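Subject: Re: [benchtops] Paper and tape grid for the sorting table
List: Wuduvell Shared Workshop – benches, storage, housekeeping

On the evening of the last September meeting, the Navitz bench group wrote:

> We'd like the list to agree on one way of doing the table surfaces.
> Our suggestion is brown kraft paper over the whole top, then blue
> tape to mark out cells. It's cheap, it's quick, and it stops people
> spreading their stuff from one end to the other. When it gets
> tatty you tear it off and start again. A sheet lasts 3 months
> easily. We can't see why anyone would go back to bare tops or
> those horrible green mats. Any objections?

Yes, a few. I don't hate the idea, but I don't believe the 3 months, and I don't believe "quick" either.

I've papered a lot of tables over the years, mostly for sorting and gluing, and it always looks terrific on the first morning. Then somebody leans on it. Kraft paper moves with the weather and our building has plenty of that. It swells a bit on a humid afternoon, the tape doesn't swell with it, and you get a ridge along every line. After that small parts roll to the low spots and people start smoothing things down with their forearms, and a crease never comes out once it's in.

Photos of a papered and taped top, before I go on:
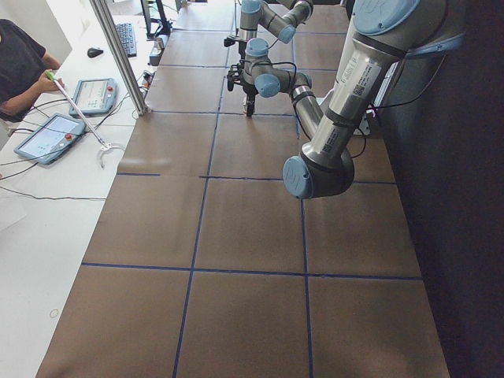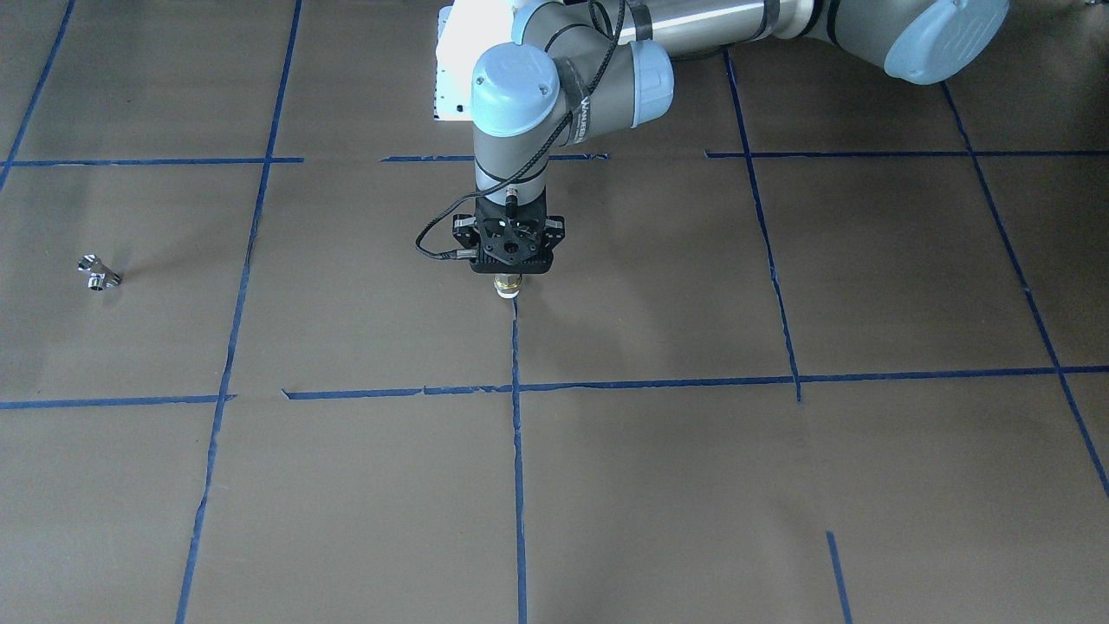 Filed under: Work surfaces / Coverings and marking out

I'll give it this much, brown with blue lines is easy to read. I could tell one cell from the next from across a room, and I can't say that for the pencil lines we had on the Pretorius table, which had vanished by the second week. If all we want is for people to see where their patch ends, fine, tape does that.

Look at the long view in the first one, though. There are wrinkles and creases in the paper, and some lighter patches, worst in the cell at the left about halfway up. They're faint, I grant you, and for laying out leaflets you wouldn't care. For anything that has to sit flat I'd care quite a lot. The left edge of the paper also laps over onto the white desk alongside. I'd never leave an overlap like that on ours. Sleeves catch it, and so does the broom handle. Trim it, or fold it under and tape the fold.

The other thing is the cells themselves. "Mark out cells" sounds simple until 2 people do it from opposite ends with different ideas of where the middle is. If we go ahead I want one person with a long straightedge doing the lengthwise lines first, full length, and only then the cross lines. No lifting and re-laying. Painter's tape will come up clean from a painted top if you're patient, but on paper it takes the brown skin off with it and leaves a fuzzy strip that grabs every bit of dust going.

On cost, the Navitz message says cheap and leaves it there. I went back through our own book. The last time we covered everything it came to 1059 dollars with the tape, the blades and the paper we spoiled, and that was for some 3000 sheets' worth of sorting before it had to come off. A mat is dearer on the day, no argument. I'd still like to see the two side by side before we call one of them cheap.

So my counter-offer is this. Paper one table, the Asisix one by the window, because it gets the most sun and will show up any problem first. Leave the others as they are. Write the date on the underside of a corner where it won't get rubbed off. If it's still flat and whole at the end of the 3 months I'll eat my words and help do the rest.

And the green mats aren't horrible. They're ugly, and they've got glue on them, but they lie flat.

Somebody please bring the long straightedge back to the rack, too. It was gone again at four o'clock when I went looking.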